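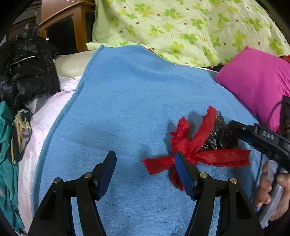 Section 4. Running the two-hand demo for visitors

I've done this one at four open days now, and it's the part people hang around for, so give it more time than you think it needs. If you haven't read Section 3 (charging and pairing), go back and do that first. I'll wait!

You need both hand-held grippers, the Jellport recorder, a towel, and something wrapped with a ribbon bow on it. Chelsea Tindall wraps ours, and she ties the bow loose on purpose so visitors can get hold of it.

1. Spread the towel flat on whatever you're working on. A bed is fine, a couch is fine. I like a plain towel in one solid color.

2. Put the wrapped object on the towel with the bow facing you.

3. Switch on both grippers, left one first. Wait for the beep from each. If you only get one beep, turn both off and start again.

4. Check the cable on each gripper. It should make an easy loop with some slack in it, and you should be able to turn your wrist all the way over without feeling a tug.

5. Start a new session in Plonico and name it after the day, like "Tuesday demo 2." Please don't leave it as "untitled." We had 80 of those after the September visit and I spent a whole afternoon sorting them out.

6. Pick up the wrapped object with the right gripper and hold it steady, just clear of the towel or resting on it.

7. Bring the left gripper in slowly, close the pads on a ribbon tail, and pull. Talk while you do it! Tell people which hand is doing the holding and which is doing the pulling.

8. Press stop, then hand the grippers to whoever is standing closest.

Note: Visitors always squeeze too hard the first time. Let them. They ease off by the second or third try, and kids seem to get it quicker than their parents do.

Note: Old ribbon frays, and the pads slip on the frayed ends. Grab a little farther in, or ask Chelsea for a fresh piece (she keeps a roll in the Tradeo box under the sink at Staniforth).

Caution: Keep fingertips away from the finger joints when the gripper is closing. It's a pinch, nothing terrible, but you'll say a word you didn't want to say in front of a school group.

Caution: The recorder fills up after some 200 short takes. Copy everything off at lunch and clear it before the afternoon visitors come in.

If the bow comes undone before you're ready, just retie it and go again from step 6. You don't need a new session for that.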